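4.2 Packing and unpacking at the kitchen table

We had expected, when we began visiting households in Stornlow, that most of what people had to tell us about food parcels would concern the food. It did, in part, but a surprising share of every conversation went to the packing itself: which box to use, what goes in first, and how to persuade a slippery bag to stay standing while one reaches for the next thing. Of the 181 households that answered our survey, 30 agreed to let us sit with them while they packed or unpacked a parcel, and we remain very grateful for the tea and the patience that came with those visits.

Nearly all of this work happened at the table where the family eats. Soo-ah Yoon, who carried out most of the visits in October, wrote in her notes that people seldom cleared the table completely or took the cloth away, and that the cloth had a quiet usefulness of its own, because a box could be turned on it without scraping. Boxes were turned a great deal. People liked to set them at a slant, with the opening toward the chair, so that they could see into the far corners without standing up.

Foil pouches came up again and again. Our participants were fond of them, since they keep tea and dried goods well and take up little room, but they are awkward companions in a box. A tall pouch laid flat slides under its neighbors and gets creased, and one stood upright leans on whatever is beside it. Households that packed often had settled on a habit of keeping the pouches out until the heavier tins and jars were in place, then standing them along one wall with the seam turned inward. Figure 3 shows a pouch outside the box.
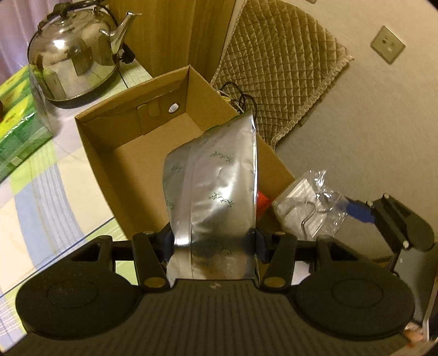

Figure 3. A silver foil pouch with green printed characters, upright in front of an open cardboard box on a cloth-covered table.

The habit was described to us in very similar words by people who had never met, and we were curious about where it had come from. A few had learned it from a parent, and others from a shop counter, where pouches are shown with their faces to the customer. One woman told Rochelle Henare that she simply could not bear to fold a bag down, having once found tea leaves all through a box of winter socks, and she went on to show her the socks.

Reused boxes added a small complication of their own. Fifteen of the households we visited kept a stack of them, and the flaps and cut-out holes left from an earlier life were put to work as handles or tucked back out of the way. We return to these boxes in Section 4.3, where we look at how long they stay in the home and where they are kept between parcels.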